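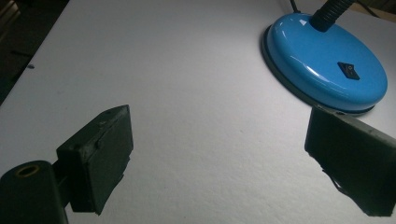 Olá, Ebony,

Cá vai o ponto de situação do clube de leitura noturno da Greltura, relativo a janeiro, e desta vez prometo não me perder tanto nos desvios (o Fitzgerald já me avisou que o relatório anterior parecia um romance!).

Começo pelo que correu bem. Tivemos 103 inscritos, muito acima do que eu esperava quando escrevi a candidatura, e abrimos um oitavo grupo em Rulden, portanto são 8 ao todo. O grupo de Pearce continua a ser o mais animado: leem poesia em voz alta, discutem vírgulas e saem sempre depois da hora. Em Hamance a coisa anda mais devagar. O horário das 19h não serve a quem trabalha por turnos e vamos experimentar as 20h30 já no próximo ciclo.

Quanto aos livros, comprámos 177 exemplares com a vossa verba, quase tudo edições de bolso. Faltam-nos ainda os contos, que estão esgotados na editora, e ando a ver se os encontro em segunda mão. Se aparecerem, conseguimos chegar até 150 leitores na primavera sem pedir mais dinheiro, o que me deixava bastante contente.

O que correu menos bem foi o boletim. Atrasou-se um mês inteiro, por culpa minha, que quis rever os textos todos sozinha. O Fitzgerald passa agora a tratar da paginação e eu fico só com a revisão.

Ficam duas coisas por decidir do vosso lado: a transferência da segunda parcela e se posso passar o que sobrou dos transportes para a rubrica dos livros. A folha de despesas segue à parte, com os recibos por ordem.

Um abraço e até breve!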